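Search this journal Advanced search Go

4. The Cloth on the Counter: Wiping as an Unfinished Household Task

Damgate Working Papers in Domestic Practice, 9/13/26. By the Sturnel Household Study Group

14 min read
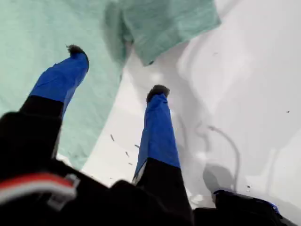 Most people who wipe a surface believe they know when they have stopped. Our diaries suggest otherwise. In the 51 households that completed the Sturnel diary, the entry for wiping was the one most often started, crossed out and started again. Cooking has a meal at the end of it and laundry has a drawer. Wiping has a cloth, and the cloth has to go somewhere, and wherever it goes it looks like a job left half done.

Figure 4. Green cloth and white surface.

We had planned to treat cloths as equipment, in the same short paragraph as brushes and sponges. The paragraph grew. By March it had eaten the section on dusting, and one of us proposed that it be given its own number, partly to stop it from spreading further.

4.1 Where the cloth lives

Diary keepers were asked to write down each cloth-related event for 30 days: taking one out, using it, setting it down, rinsing it, and retiring it. We received 779 usable entries. A fair number of the unusable ones were written on paper that had plainly been used to dry something.

Setting down was the event people recorded least carefully and argued over most. The form offered five resting places (faucet, sink edge, rail, counter, "other"), and "other" did a heroic amount of work. Respondents wrote in the oven handle, the shoulder, the back of a chair and, in one case, "wherever the other person can't complain about it." We coded this last answer as a location after a long discussion that we do not propose to reproduce.

Wickramasinghe's earlier survey of sink habits treats the counter as a temporary stop between use and storage. Our entries make it look more like a permanent address. A cloth left on the counter tells the rest of the household that the wiper means to return. It says nothing about when. Several diaries contain the same cloth, on the same counter, described with growing bitterness across a full week, by a person who at no point picks it up.

4.2 Folded, draped, dropped

We sorted the resting cloths into three shapes. A folded cloth has been put away by someone who considers the work over. A draped cloth has been hung to dry and makes a modest claim to hygiene. A dropped cloth lies as it fell from the hand. Households could tell these apart at a glance and assigned blame accordingly.

The trouble came with the middle cases. A cloth folded once and then let go of is, depending on who is asked, either folded or dropped. In the follow-up interviews, the person who had left it there favored "folded" with remarkable consistency. The people who found it there used other words. Our interviewers had been trained to remain neutral, and mostly did.

We also asked whether the color of a cloth decided its duties. Nearly every household said yes and could explain the system: this one for dishes, that one for the table, a third kind never to be allowed near either. When asked separately, members of the same household gave different systems. Green was the worst offender. It meant glass in one home, bathrooms in another and "the good one" in a third, where it was being used on the trash can at the time of the visit.

4.3 The white surface problem

Pale surfaces drew more entries than dark ones, which surprised no one who has owned both. Owners of white counters and tables described a constant low-level watchfulness. They wiped crumbs, then the trace left by wiping crumbs, then a mark that proved to be part of the surface. One respondent timed the whole business at 60 seconds and noted that it felt longer.

Owners of dark or patterned surfaces reported less wiping and greater peace of mind. We make no claim about whether their surfaces were cleaner. The diary did not ask, and the photographs they sent us were taken from a flattering distance.

White surfaces also make the cloth itself conspicuous. A gray cloth on a gray counter can go unnoticed until somebody leans on it. Put a colored cloth on something white and everyone who enters the room sees it, forms a view, and leaves it there. This may explain why disputes about who should move the cloth were more common in homes with pale counters, although those homes were also more likely to have more than two adults in them, and adults are a known source of disputes.

4.4 Limits of the diary

The form was adapted from the Sallberg kitchen log, which was designed for people who cook. It has a generous box for ingredients and a very small one for what happened afterward. We enlarged the second box and forgot to remove the first, with the result that a few of our wiping entries list onions.

People also wiped more while they were keeping the diary. Several told us so with pride, and one asked whether the study could be extended until after a visit from relatives. We have left these entries in. Removing everyone who tidied up for us would have left a very small sample, made up largely of people who had lost the form.

Section 5 takes up the sponge.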